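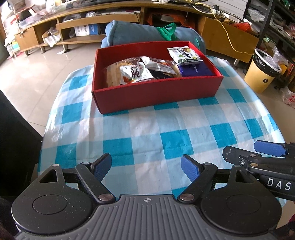

Figure 3. View from the gripper-mounted camera, fingers open, with packaged snacks in a red box.

4.2 Grasp proposal filtering

Proposals are scored on each wrist image before the planner is called. Glossy packaging and reflective table covers produce false edges, so we mask saturated pixels first. Of 3,246 proposals in the Trurndale set, 2,522 passed the mask and 752 passed the reachability check. Median filter time was 43 ms. The fingertip region is excluded with a fixed template, following Zuccaro's calibration procedure.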